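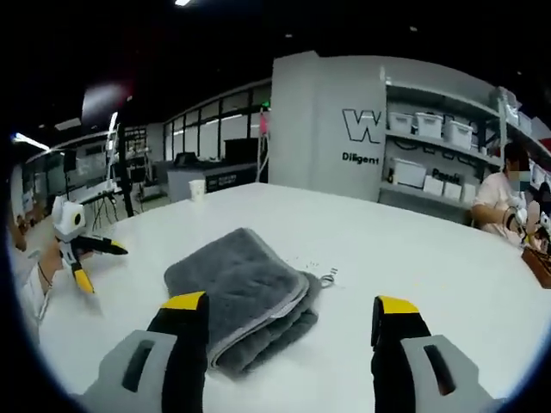 Print this page | E-mail this page

4.3 Recording towel-folding demonstrations with the Komis hand-held gripper

This section covers demonstration recording for the Nutau folding policy. Complete the lens calibration in 4.2 first.

1. Clear the middle of the table. Place one towel there, folded, with a folded edge toward the operator.

2. Hold the gripper above the near edge of the table with the fingers fully open. Both yellow fingertips must show in the preview, one on each side of the towel.

3. Press Record and hold still for 2 seconds. The tracker uses this interval to fix the start pose.

4. Unfold the towel, lay it flat, and fold it again. Keep each demonstration under 60 seconds.

5. Open the fingers, back away from the towel, and press Stop.

6. Turn the towel a little before the next take. Change to another towel after every 3 takes.

Note: Do not crop the fisheye image. The policy is trained on the full circle, including the black border. Background shelves, monitors and seated people may stay in view. They give the tracker fixed and moving features to sort, and the mask in 4.5 handles the rest.

Note: When several operators share a table, assign each gripper its own channel in Ular before step 3. Two grippers on one channel will write to the same log.

CAUTION: Keep fingers and sleeves out of the gripper jaws while the fingers are closing.

CAUTION: Do not change finger tips partway through a set. Tip width is stored once per set, and a mismatch shifts every grasp label after the change.

Result check: the April set contained 145 accepted takes. Haoran Xiao compared policies trained with and without the still interval in step 3. Those trained without it closed early on thick stacks, most often at the folded edge. Takes with no still interval are now rejected on import.

Related items
4.2 Lens calibration
4.4 Importing takes into Ular
4.5 Masking the background
Bittencourt table mount: parts list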